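27 March 2020 - Katene cell, shelf task

Started at nine, or near enough, with coffee in one hand and the leader arms still under their dust sheet. Picking up from where Wilma left off, so first a bit of where we stand before I forget it all again.

The set has 497 good episodes in it as of last night. The plan Meirion wrote on the board says 3,000 by the end of April, which looked fine when he wrote it and looks a lot less fine now that I've sat down and driven the arms for a whole morning. My hands are cramped already! Fifty a session is what we agreed is sensible for one person (I've seen Ewan do more, but go and watch his afternoon ones and tell me the grasps don't get sloppy). So 50 it is, then stop, then swap drivers.

Today's task text is "put the crockery on the shelf" and nothing more. Wilma wanted to split it up by tier - "put the mug on the middle tier", that kind of thing - and I do see her point, but the Hirley people we're sharing with asked for the loose wording first. We can go back and label segments afterward. We can't go back and make people drive in a less scripted way, and the whole reason the Jirkside set was so hard to learn from is that we'd all been told exactly what order to do things in, and so every episode looked like the same episode.

Warm-up went OK. Checked homing on both arms, checked the grippers open and close all the way, wiped the tabletop. The left arm had a little hitch coming out of home, same as Clem wrote up before. I ran it through the full range four times and it cleared by the third. Still don't love it. If it does it again tomorrow I'm going to ask Clem to have a proper look at the elbow, and I'll bring biscuits.

First block was mugs only. Easy ones first, to get my eye in. The handle grasp is much the nicest when the handle points at the front of the table, you just come down over it and close. When it's turned off to one side I keep wanting to grab by the rim with one finger inside, and I did that a few times and let those stand. Wiremu says we want both in there and I agree, so long as the mug comes up level. I threw out the ones where it swung.

Then the plates, which were a pain, as always. They lie flat and the fingers are long, and there is just no room to get under the edge without bumping the table. What works for me is pushing down lightly on one side with the left gripper and nipping the rim with the right as it lifts. It takes a bit of nerve! Two-arm plates took me twice as long as a mug, easily. I'd like us to keep a separate tally for them so they don't get squeezed out when people are tired and going for numbers (me, by about lunchtime).

Top tier is where I'd been putting everything to begin with, and then I noticed and made myself stop. It's just the natural place, it's open above and the wrist doesn't have to do anything clever. The middle tier means coming in from the front with the gripper tipped, and there's not a lot of clearance under the shelf above for anything tall. I got the knack of it after a while: go in low, let the bottom of the mug find the tier, then back straight out. Don't try to lift away. I lifted away once and brought the whole shelf with me, and Meirion heard it from the corridor.

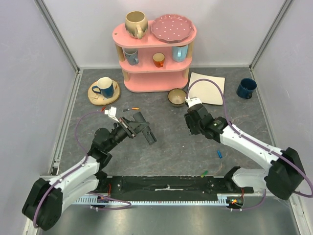 The other thing I've been going back and forth on is how full the shelf should be at the start. All of Wilma's started bare. Mine today were mostly part-filled, with a few pieces up there already and the rest out on the table. I think that's better for us, for two reasons. One is that a policy has to cope with a shelf that has stuff on it, or it will only ever know how to place the first piece. The other is that I can get through more starts in a session if I'm not clearing the whole thing down every time, I just shuffle a couple of items about and go again. The down side is that it's very easy to be lazy about the shuffle. I caught myself with the same mug in the same spot for a whole run of episodes and had to go back and mark them. So, new rule for myself and anyone who wants it: before each reset, at least one thing on the shelf changes place, and at least one thing on the table gets turned.

The little cylinders are staying. I know Ewan thinks they're a nuisance, and they are. I rolled one clean off the table this morning with the back of a finger. But the point of clutter is that it's in the way, and the task text says crockery, so the right thing for the arms to do is leave them alone. If one gets in the path of a plate you can nudge it and carry on. What you can't do is tidy it up first. Clem tidied in a handful of his and they were lovely smooth episodes and I've had to tag every one of them as off-task, sorry Clem.

Colors, then. Wiremu asked me if we were getting enough variety and I said sure, and then I thought about it over lunch and I'm less sure. We've got plenty of blues. There's one orange cup and it's tiny, and it keeps ending up on the middle tier because it's the one thing that goes in there with room to spare. If a model decides "orange means middle" I won't be surprised in the least. I'd like another small one in some other color and a bigger orange one. There's a thrift shop by the bus station in Dridulbridge that always has a box of odd mugs by the door, I'll go and have a rummage. Nothing with gold on the rim, please - that was the trouble at Jirkside, the glare drove the wrist cameras mad.

Notes on the wrist cameras while I'm on them. Views were good for most of the session. The purple cables need watching on deep reaches: with the arm stretched toward the back there's enough slack, but when you fold the elbow back in, the slack has to go someplace, and where it likes to go is across whatever you were about to pick up. I had the loop brush a plate twice. It didn't move the plate, so I kept both and put a note on them. Could we clip it once more along the forearm? Ewan had some of the soft ties, ask him before buying more.

Afternoon, second block, Wilma driving and me on the log.

She is so much smoother than me it's a bit depressing. She starts the second arm moving while the first is still letting go, and I wait for one to finish before I even think about the other. I wondered if it would be bad to have such different styles in one set and asked Meirion, who said no, just write down who drove what. So there's a driver column in the log now. Please fill it in. Initials are no good with Clem and Wiremu both being McKinnons and Wiremu now and then signing himself "Mac", so first names in full.

Failures from the two blocks, quick and in no order:

Dropped mug, my fault, closed on the thick bit of the handle and it slid. Kept as a recovery example because I picked it straight up again and placed it fine.

Plate set down half off the tier end. Wilma stopped, regrasped, slid it in. Kept.

Both arms in the middle at once, grippers touched. Stopped and thrown out. No damage, but we did check.

Recorder didn't start, and I drove a really beautiful plate to nothing at all. Not in the set, obviously. I'm still cross.

Wrong task text carried over from the last job. Wilma spotted it after 9 episodes. They're fixed in the log, and I've asked Wiremu if the text box can come up blank at the start of a session. He says yes, but he'd like to be asked for one thing at a time.

On recoveries: I'd like more of them, and I don't want people faking them. You can feel when you're dropping a thing on purpose, it looks silly on playback. If we leave in the real ones we'll have enough. So please don't hit discard the second something slips! Carry on, fix it, and finish the episode if you can. Only bin it if a piece leaves the table or the arms touch.

Bottom tier. I went through the morning's last frames on the big screen at the end of the day and hardly anything ever gets put down there. I get why, the wrist has to come in very low over the table and you feel like you're going to scrape. Tomorrow's driver (Clem, I think, unless he's swapped with Ewan) please do a full block where the first piece goes to the bottom. Bowls would be good for it, they're low, and if it's slow then it's slow.

Left to do before tomorrow:

Soft tie on the forearm cable, both sides.
Move today's files over to the Katene drive and check the count matches the log.
Retag Clem's tidy ones.
Somebody wash the plates, they've got a film on them from the grip pads.

Arms parked, power off at the wall, sheet back on. Key's in the drawer under the scales.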